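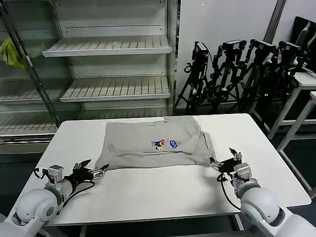

Temitope Omoregie
Sides in first, then the bottom up. Folding in half lengthwise puts a crease right down the middle of the print, and gray cotton hangs on to a crease forever.

munteanu_36
I've done the in-half thing for years and my prints are fine?? The ones that cracked on me went through a hot dryer.

Ayman Slaoui
Same, heat is the killer. I turn mine inside out and hang them. But I do fold sides in – it stacks better on a shelf.

laundrygoblin621
OP, how wide are you going? Mine always come out too fat for the drawer.

jumov
OP here. I bring each side in until the sleeve lies flat on the body, then smooth the top part before I do the hem. If it's bunched up near the collar the whole thing ends up lopsided.

munteanu_36
That's a lot of work for a T-shirt lol. I roll them.

Temitope Omoregie
Rolling is for suitcases!

jumov
Tried rolling in February and everything looked slept in. Going to stick with flat, but I'll try the narrower fold on the next load.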